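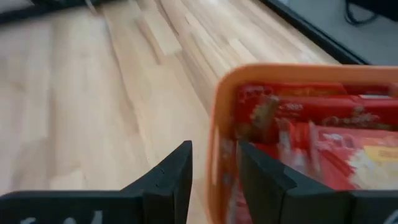
View from the wrist: two fingers at an orange basket holding red snack packages.

What the Second Cell Costs

The purchase price of a robot arm is the easiest number in an automation budget to find. It is printed on the quote. The numbers that decide whether the project stays inside its budget sit further down the sheet, often under "accessories" or "site preparation," and some are missing altogether.

Clalanthorpe, a regional packer of snack assortments, is in the middle of planning a second handling cell. The first was quoted by Reuter as an arm, a controller and a stand. By the time it was running, the request file held 44 purchase lines. Few of them were large. Most were brackets, cables, spare fingers, connectors and bins.

The fingers deserve a line of their own. A two-finger gripper is cheap to buy and cheap to wear out, and its shape settles what the rest of the cell can hold. A narrow tip can reach a basket rim or the end of a wrapper. A wide pad holds a carton better and will not fit between packages lying side by side. Plants that handle both should price two sets of fingers at the start, plus the time to swap and recalibrate them. Clalanthorpe's draft allows for two sets per arm, marked by hand so that they go back on the same side.

Containers are the second item that planners tend to leave out. A basket with a thick lip and flexible walls is a different gripping task from a rigid tote, and a translucent wall can pass enough light to trouble a camera. Changing the container is usually cheaper than changing the software. The time to find that out is before the integrator starts work, while containers can still be bought in small lots and tested.

Cameras at the wrist bring their own cost. Image blur at working speed can be reduced with a shorter exposure, which calls for more light, which calls for fixtures, power and someone to mount them. Kultitz, the integrator bidding on the new cell, lists lighting as a separate option. Buyers comparing bids should move it into the base price for every vendor, or the totals will not mean the same thing.

Cable routing belongs in the same column. So does the work surface. A tabletop is adequate for trials, but a production cell needs a fixed datum that can be found again after cleaning.

The Clalanthorpe plan, filed internally as Troltotby, sets aside $2,000 for trials before any purchase order is signed. That covers sample containers, product and spare fingers — nothing that has to be depreciated. The trials run on a Sunday, when the packing floor is down, and the results go into the bid specification as pass or fail by package type.

Bids are due in April. The line for spare fingers is still open, pending wear data from the first cell.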